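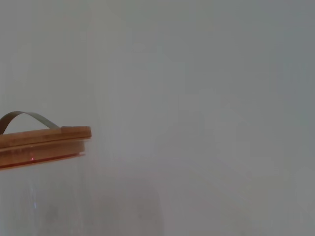 Tarnen is a method for teaching a robot arm to grasp things that a depth camera can't see properly, glass above all, and after a month with the code I'm a fan. It comes out of Vlasta Doležal's group and the paper is short enough to read over lunch (I did, and then read it again).

The idea is almost plain. A wrist camera looks at a clear object from up close, and the model doesn't try to rebuild the whole shape. It looks for the parts it can trust, a lid, a handle, a rim, and guesses the see-through part from those, plus whatever faint highlights it picks up on the way in. Then it moves a little, looks again, and fixes its guess. Glass jars with wooden lids are pretty much the ideal case, and they're where I started. Clear glass against a pale gray background used to ruin my day!

Training took 3000 short grasp clips in the authors' version. I only had 572 of my own and fine-tuned from their weights, which ran overnight on one card. Out of 400 test grasps on lidded jars, my old pipeline dropped or missed far more than I'd like to print. With Tarnen it was 8 misses, and most of those were on one very squat jar that I suspect it would have hated in any setup. I expected a nice bump, so I went back and checked the logs twice.

The approach path is what I like most. It slows down when it's unsure and you can see that in the confidence plot, live, while the arm is moving. Štěpánka Jelínek's appendix on this is the best part of the paper and should have been in the main text.

Gripes: the calibration script wants its files in an odd order and fails without a message. Plain tumblers, with no lid or handle to hang on to, are still hit and miss. I'd also love a side-by-side with Silledeo, which goes after the same problem with polarized light, but the authors only mention it in passing.

Still, if you work with clear containers, try it. I've already moved our other arm over, and plastic tubs are next.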